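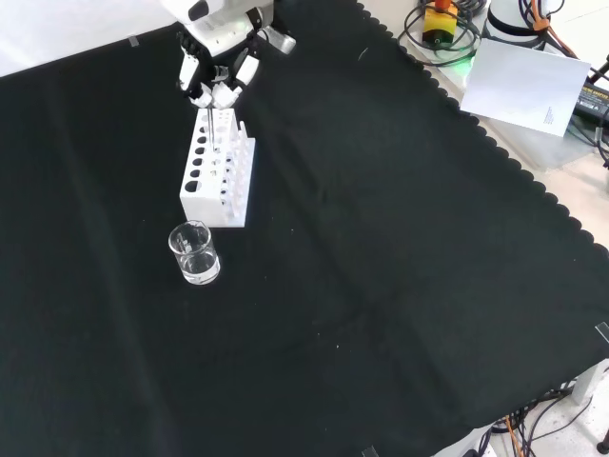 Vasanthi Kotian told me on the other board to stop descaling everything and just get a softener fitted, and that I'd wonder why I'd waited. She may well be right! But I've now had a quote and I need a sit down, so I'm asking the wider crowd.

Is a water softener worth it in a small house, or can I manage without?

Asked by Hiltley in Kitchens, Bathrooms and Plumbing

We moved to Iltholm in April from somewhere with lovely soft water, and I had no idea how spoilt I'd been. The kettle had a crust in it inside a fortnight. The shower screen looks like someone's breathed on it permanently, my hair feels like a doormat and there's a grey ring round the bath that comes back the day after I've scrubbed it off. I've also noticed the glasses coming out of the dishwasher cloudy, and my mum's old ones at that, so I've gone back to doing those by hand.

I did one of those drop tests where you shake the little tube and wait for the colour to change, and I kept adding drops and adding drops until I thought I'd got a dud bottle. Did it again with a new kit, same thing. So, hard. Very.

Sundaram (local plumbers, they did our outside tap and were fine) came round on Friday and quoted me £1,497 to supply and fit a softener under the sink, with a separate tap left on the mains for drinking. That's a lot of vinegar! There are two of us plus my son every other week. The boiler is a combi and came with the house, so I've no idea what sort of state it's in inside. The cupboard under the sink is not big and currently holds every carrier bag we have ever owned.

What I'd like to know is:

Does it make enough difference to be worth that sort of money?
Is the salt a nuisance? I've got a bad shoulder and don't fancy lugging sacks about.
Has anybody got by with something cheaper? A man at work swears by a magnet thing that clips on the pipe, but he also swears by putting teaspoons in prosecco.

Thanks in advance, and sorry for the ramble.

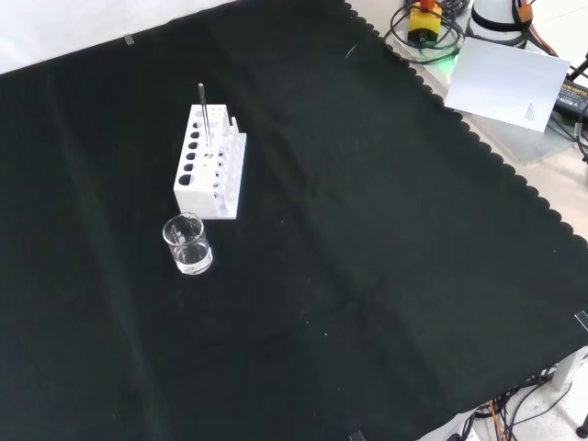

Page 1 of 2

Replies, oldest first

Nullside

had one 6 yrs, wouldn't be without it. magnets are rubbish, tried one, kettle was just as bad. get block salt not the bags, much easier to carry.

Tell them you want the valve where you can reach it. ours is right at the back and I have to lie on the floor with a torch in my teeth every time I want to switch it over.

Oh and keep the drinking tap on the hard side, softened water makes a horrible cup of tea.

Hiltley

Thank you! Block salt noted. How heavy are the blocks, and do they have to be a certain make to fit?

Nullside

ours take 4kg ones, they come two to a pack. depends on your machine so check before you buy a load, I've got a pack in the garage for a softener I don't own any more.

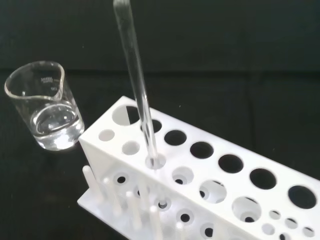 Lakshmi Rao asked whether you'd looked at what the softener is set to before anyone talks price, and I think that's a good point that's getting lost, so I'm putting it here as well as in the other thread. I'm a bit further along with all this than you are, Hiltley (same sort of house, same sort of water by the sound of it), and I got three quotes before I understood what I was being quoted for.

The cheap one was for a machine that runs on a timer. It goes through its rinse on set days whether you've been in or not, so a fortnight away and it's still munching through salt for an empty house. The dearer ones have a meter and only rinse when you've used a certain amount of water. Mine does 800 litres between rinses. I worked out from our bills that we get through 3,000 litres in an ordinary week and it does tick over pretty much as you'd expect from that, a bit more when my sister's lot come to stay and have their half-hour showers. If your quote doesn't say which kind it is, ring and ask. I'd also ask whether it's electric, as some of them need a socket in the cupboard and you don't want to find that out when the chap's already got the water off.

I can't tell you whether £1,497 is good or bad without knowing the machine, but do ask them to split it into the box and the labour. When I did that with mine the labour came down a bit all by itself, funny that.

One thing nobody had mentioned to me was the old scale. The bath ring stopped more or less straight away, but for weeks afterwards I had little white bits coming through and blocking up the shower head. I was convinced it was broken and rang up in a right state. The fitter said to unscrew the head and give it a rinse, and after a while it settled. Hair much better. Towels much better, although you do have to use about half the washing powder you're used to or you'll be rinsing till teatime.

Posted by Marrowfat in reply to Hiltley

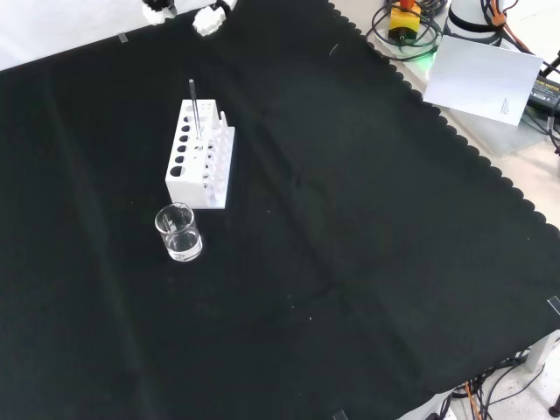
Lakshmi Rao

Since my name's been taken in vain I'd better answer properly!

I don't think you need to decide now. I lived with very hard water for years in a rented flat where I wasn't allowed to touch the pipes, and most of it is habit. Squeegee on the shower screen every time, and I do mean every time, even when you're late for work. Citric acid powder for the kettle, a tablespoon in a half-full kettle, boil it, leave it while you do something else, tip it out and boil again with fresh. It's far cheaper than the sachets and doesn't stink the place out like vinegar does. Don't use either of them on natural stone, please. I've got a dull patch on a marble windowsill to show for that one.

For the dishwasher, check the hardness setting. They usually arrive set somewhere in the middle and yours may well still be set for whatever water the last people thought they had. It's in the manual, normally a matter of holding down a button and swearing. Fill the salt too, the proper dishwasher granules, even if you're using the tablets that say they do everything. My cloudy glasses mostly came good after that, and the ones that didn't were etched, and there's no getting that off, so carry on doing your mum's by hand.

The boiler is the bit I would spend money on. Ask whoever services it to have a look at the heat exchanger and tell you if a small scale filter on the cold feed would be enough. I paid £63 for mine, not counting the fitting, and it's been no trouble.

If you've done all that and you're still miserable by the spring, get the softener and enjoy it. You'll need to clear out the carrier bags either way.

Hiltley

This is so helpful, thank you all. I've just been on my knees at the dishwasher and it was set to the lowest number! I've put it up and filled the salt, and I've left a message with Sundaram asking if theirs is metered. Will come back and say what they tell me.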